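June 21, 2024

I have been reading about snack boxes again, and I remain unconvinced. The claim, if you haven't run into it, is that you buy a shallow box, fill it once a week, and everyone in the house stops grazing straight from the cupboard. Nanami Hirano swears by hers and got it from Noiphan, who want $31 for what I would call a lid with the rest of a box attached.

I didn't buy theirs. I used a box I already had and gave the idea 19 days.

My first complaint is depth. Every guide I found wants the packets standing up like files, and in a shallow box they won't. They lean, then they slide, and by the second evening you have a heap. The Kolik dividers were supposed to fix that. I tried four of them and took them out again, as they ate up room I needed for crackers.

My second complaint is that a full box makes people hungry. We went through it faster than we ever went through the cupboard. I'd like to hear from anybody who has seen the opposite happen over more than a week.
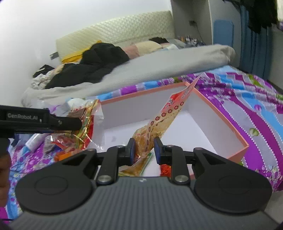

Crumbly snacks are where I get stubborn. They need the least pressure from their neighbors, and the usual advice is to pack the box tight. I'd leave plenty of the white floor showing and lay a clear packet like this one at a slant, with the golden-brown stuff facing up so you can see what it is. The salmon rim is nice, I'll give it that. A color does nothing for crumbs, though.

I'm keeping the box until September and then it may go back to holding envelopes.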